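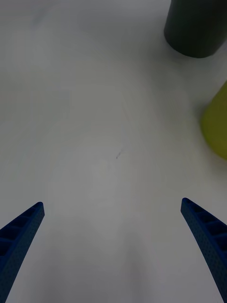
Afonso Figueiredo got to the shop at Amaral in the dark, let himself in by the loading door and turned on the lights over the bench. It was May and already warm inside. He had a cup of coffee from home and a bag with his lunch in it, and he put both on the shelf by the sink, where the arms could not reach.

His job that month was sorting. The arms did the sorting and he did everything else. He wiped the table, set out the cups, scattered the parts, pressed the green key, watched, and wrote down what happened. Treveo paid for it. Treveo had bought the arms from Caritz and wanted to know, before the summer, if they could take over the small-parts bench at the Pikedier plant, where 130 people worked and where Afonso had worked himself until his back went.

He had been quick at that bench. A good sorter there did 4000 pieces a shift. On his best day he had done more than that, but the count was kept by a foreman who liked round numbers.

The first run went fine. The left arm came down, took a part, carried it over the yellow cup and let go. It did this without any hurry. Afonso made a mark on the sheet. The second part took three tries. The fingers closed beside it, opened, moved over a hair, closed again. He drank some of his coffee.

By eight he had filled half the sheet. He knew by then which parts would go well and which would not. Anything with a bit of height was all right. Anything flat stayed on the table. The fingers would press down on either side of it and squeeze, and the part would sit there, and the arm would go up with nothing and travel all the way to the cup and open over it just the same.

That was the thing that bothered him. He could stand the slowness. But it went through the whole motion with nothing in its hand, and then it came back for the next one. 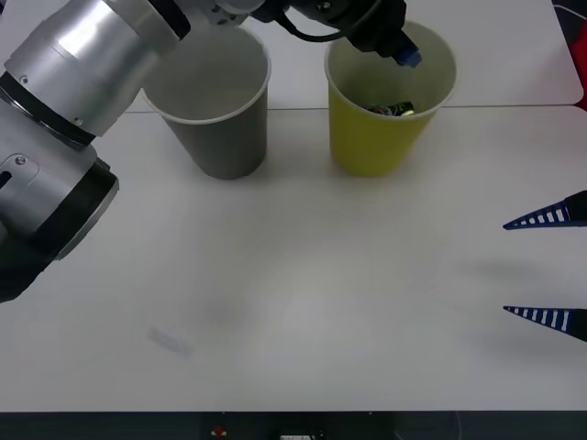
The yellow cup, partway through the morning.

His daughter called at ten. She wanted to know if he was coming on the weekend and if he could look at the washing machine.

"What's it doing?" he said.

"It stops. Then it starts again."

"I have one of those here."

"Are they any good yet?" she said. "Can it fold a shirt? I'd buy one tomorrow if it could fold a shirt."

"It can put a thing in a cup," Afonso said. "Some things."

"The man on the radio said they'd be doing the dishes by now."

"Which man?"

She didn't know. He told her he would bring his tools, and hung up, and saw that the arm had stopped above the cup. There was no light on to say something was wrong. He waited. He was supposed to give it two minutes before he touched anything, so he looked at the clock and gave it two minutes. Then it opened, moved off and went on with its work.

He wrote: paused, 2 min, resumed by itself. In the column for the cause he put a question mark. There were a lot of those on the sheets already. The woman from Treveo who collected them had told him a question mark was fine, and that he should not guess.

At noon he switched everything off and ate standing up. A few parts were still lying where he had scattered them. He looked at them for a while, chewing. Then he wiped his fingers on his pants, went over and picked them up, one after the other, and dropped them in the cup. He didn't time it. He slid the flat one to the edge of the table with his thumb and caught it underneath with one finger, as he had done for 22 years. He had never thought of it as a trick.

He stood there with the part in his palm. Then he put it back on the table and did it again, slower, watching his thumb.

There was a box at the bottom of the sheet for remarks. Mostly he left it blank. He sat down on the stool and thought about what would happen if he wrote it in. Somebody at Caritz would read it. They might have thought of it already. If they hadn't, it would take them a month, maybe less, and then the arm would slide the flat ones to the edge like he did, and it would do it at night too. He thought about the bench at Pikedier and who sat at it now. He knew most of them. The target was 3000 so far this week and the arms were nowhere near it.

The coffee was cold. He finished it, rinsed the cup and set it upside down by the sink.

Then he tipped the parts out over the table, spread them with the side of his hand, and pressed the green key. The flat one had landed close to the edge. He left it there to see what the arm would do.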